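Forge notebook, February 17, 2022

Right, back at it after a fortnight off with my shoulder, and the propane forge has been sulking in my absence. It took me four goes to get it lit and then it roared like a bus. I think the regulator's on its way out (Orla Brennan says she's got a spare Bassi one in the van, will chase her).

Main job was fronts for Clirnau, the big bay cob. He's been landing outside heel first since October and I've never been happy with how the last set wore. Traced both feet on card before I trimmed, and the near fore is wider on the outside than I had it in my head!

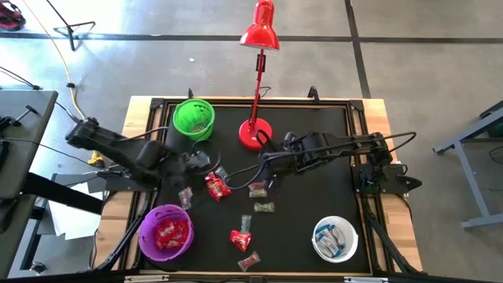 Page last changed: 17/02/2022, 20:39

So I made the pair from scratch. First one came out lovely. Second one I got too hot at the toe, pulled it thin trying to save it and had to bin it, which hurt a bit at today's steel prices. Started again with a fresh bar, slower, turned the heel over the horn in short heats and it sat on the tracing first time. Note to self: leave the outside branch a touch fuller than looks right on the anvil.

Guoqing Feng did the nail holes on the off fore and they're cleaner than mine. He punches from further back and lets the pritchel do the work. I want to copy that.

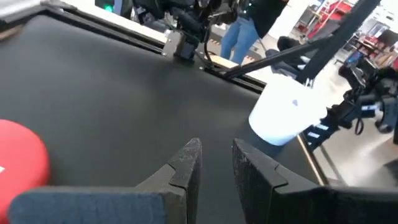 Gripper fingers, close up.

Lovia next, the grey pony with the crumbly hooves. Hinds only, unshod, so it's a trim and a tidy. There's still a bit of old abscess track growing down on the off hind but it's nearly at the ground now, so I left it alone and told the owner to keep her off the stony lane.

Still to do: order nails (we're down to 2 boxes and I used the good ones on Clirnau, of course), dress the face of the small hammer, and ring the yard at Olix about moving their visit. Their old mare can't stand for long, so I'd like her first while I'm fresh. Tracings are in the blue folder, fronts marked with an F.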